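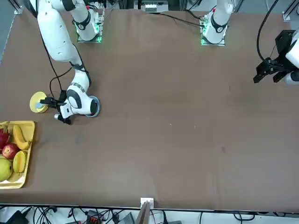
According to one reader in Vasano, the border treaty with Doltero was dead by April and only the diplomats hadn't been told. She has a point. The two governments have now met 12 times, issued 319 pages of joint statements and moved the disputed customs post 20 yards, then moved it back. Observers still come, eat well and express concern. The next round opens in Tredetti, where the hotel has asked to be paid up front.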